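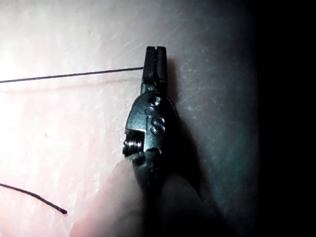 The open day at Talby was well worth the trip, and I promised several of you a proper account, so I hope you'll bear with me if it runs on a bit. I went up on the early bus with my sister-in-law, who had only come along for the garden centre next door and ended up staying longer than I did. The Zokum people had given over the whole of the upper floor to their sewing robots (surgical sewing, I should say, on practice pads). What struck me first was how small the working end is. I had pictured something like a car factory shrunk down a little, and instead you have a pair of slender jaws, with a tiny S on the rounded part under them, that looks quite dainty beside somebody's fingertip. Next to it the thread is a fine black line. My own embroidery scissors looked like garden shears after that!

6 min read

Sieglinde wrote to the list on Thursday and I'll answer her underneath each bit, as I always lose track otherwise.

> From: Sieglinde Teuber
> To: the Plullau list
>
> Dear all, I was sorry to miss Talby. Could whoever went tell us
> whether the robots were doing the stitching by themselves, or
> whether there was somebody driving? The leaflet was vague, and
> my nephew and I have had words over it.

Somebody was driving, for everything I watched. The driver sits at a console a few steps away with her face in the viewer and a handle for each hand, and whatever her fingers do, the jaws do, only smaller. I stood behind her for a good long while. She told us the scaling can be changed, so that a big comfortable movement at the console becomes a very little one at the pad, and she showed us the difference by having a gentleman from the bus try it both ways. He was hopeless on the first setting and merely bad on the second.

So you may tell your nephew he has lost, but not by much. In the afternoon there was a talk in the Pfeiffer room on the next stage, where the machine learns from recordings of people sewing and then has a go at parts of the job. They have 852 recordings so far, and 374 of those have been gone through and marked up by hand, stitch by stitch, which sounds like the sort of job I would either love or run screaming from. The speaker was very frank about the rest. Picking up a dropped needle is still a headache, she said, and so is thread that decides to curl the wrong way. I felt a good deal of sympathy there.

> Also, is it real stitching, with knots, or do they only poke the
> needle through and call it done? I ask as someone who has been
> to demonstrations before.

Real knots, Sieglinde, and a great many of them. They don't run a continuous seam as you or I would on a hem. Every stitch is separate, goes across the cut, is tied off and then snipped, so if one fails the others still hold. The tying is the part I could have watched all day. One arm winds the thread about the other's jaws, those jaws catch the short end, and the two of them draw apart -- and there is your knot, sitting down flat, or fairly flat.

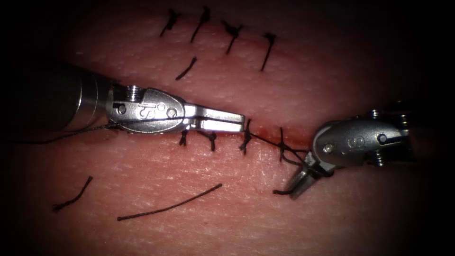 The driver said most beginners pull too hard at that last moment. You can't feel the thread through the handles on the machine they had out, so you have to judge by eye how tight it is, watching the edges of the cut come together and stopping before the pad starts to pucker. She reckoned it took her the best part of a month before she stopped snapping thread. I asked what she had done before this and she said she used to mend fishing nets in the summer holidays, so there is hope for some of us yet.

The pads themselves are a rubbery pink stuff, and they had a used one on the side table for handling. I had a squeeze. It is firmer than I expected, a bit like a cold blancmange that has been left too long, with a surface that drags slightly on the skin. Children were allowed to try a stitch in one with ordinary hand tools, to compare, and the queue for that went right down the stairs. I did one myself when it got quieter. It was crooked and I am not sending anybody a picture of it.

> Last thing, and then I shall leave you in peace. Is it manageable
> with my hip, and will they do it again? I would come in June if
> there is a bus.

There is a lift, but it is round the back by the bicycle racks and the sign for it is poor. Ask at the front desk and they will walk you through. Seating upstairs was scarce in the morning. By the time the talk started they had found more chairs. The 573 bus stops at the gate and goes on to the station afterwards, and the driver was kind about waiting for us. And yes, they mean to open again in June, with the same machine and, they hope, a second console so visitors can see what the learner sees while the teacher takes over. No day fixed yet. I have put my name down to be told and will pass it on here.

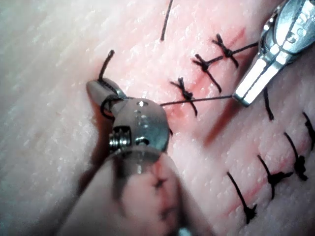
Two arms and one thread on the practice pad, Talby open day

I should mention the screen as well, for those with poor eyesight (me included). They had a big one on the wall showing the pad close up, and after a while I stopped looking at the arms altogether and just watched that. You notice things on it that you would never catch from behind the rope, such as how the cut ends of the knots all splay in different directions, and how the jaws hover a moment before they commit to anything. A man near me kept asking whether the hovering was the computer thinking. It was the lady at the console thinking, as she told him quite nicely, without lifting her head.

The tea was good and the cake was better, and my sister-in-law has come home with a fig tree that I had to hold upright all the way back to Plullau. If anyone wants the printed notes from the talk, I picked up 6 spare copies. They are in my hall, and I can bring them to the next meeting or drop one through your door if you are on my side of the river. Sieglinde, yours is already put by, and I've written the bus number on the front.

Warm wishes to all,
D.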